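Bekier Desktop Paper Tray, Stainless Steel – Review

Rating: 5 out of 5

I have owned a lot of desk trays. Wire mesh ones that snag the corners of everything, a clear acrylic one that cracked in a move, and a very handsome leather-look thing that smelled like a new car for months. So when I say I'm excited about a metal tray, please understand I have put in the hours!

I bought the Bekier in January, mostly because the Modlow I had been using was falling apart at the seams, and I've been using it every working day since. I proofread type samples and handouts for a small print shop, so paper is pretty much my whole day. Long runs, short runs, the same text set four different ways so a client can pick a size. It all has to land somewhere.

What I love first is the sides. They slope outward, so you can get your fingers down next to the stack and lift the whole thing in one go. With straight-sided trays I always ended up pinching the top sheets and leaving the bottom ones behind. With this one I just scoop. It sounds like such a small thing to get worked up about, but I do it dozens of times a day and it makes me happy every time.

It's also heavy enough to stay where you put it. I can drop a full stack in from one side and it doesn't skate across the desk. The edges are nicely finished, no sharp bits, and I haven't caught a sleeve or a page on it yet.

I tested it against a Farías tray a coworker lent me, and the Farías is good too – a bit deeper, nicer packaging – but the corners are tight and letter paper sits in it with hardly any room to spare. If you only ever file things and leave them there, you'd probably be fine with either one.

My routine is simple. Marked-up pages go in one tray and clean ones in the other, and before anything goes into an envelope I stand the whole stack up on the desk, hold both sides and let the sheets settle until the edges line up. Then a quick look at the front page to be sure it's the right job.

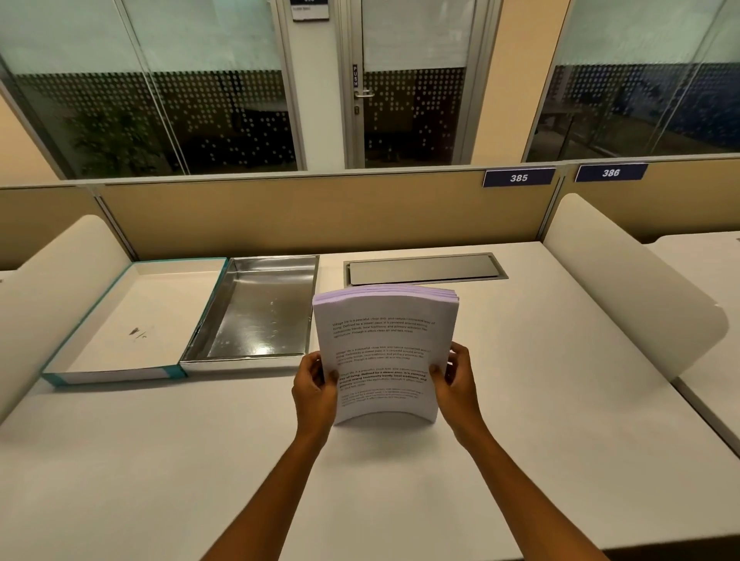
A second container alongside the steel one really helps with this, and it doesn't need to be anything fancy. A shallow open box does the job. I like having the two right up against each other on the left, so my right hand is free for the pen.

Now for the complaints, and there are only a couple. Polished steel shows everything. Fingerprints, smudges, dust, all of it, and under bright ceiling lights you'll notice. I wipe mine with a damp cloth and dry it right away, and it looks great until I touch it again. And there are no feet on the bottom, so I stuck on 4 felt pads from an Eltanov multipack. I'd love to see a brushed version someday.

Would I buy it again? I already did – the second one lives at home next to my printer.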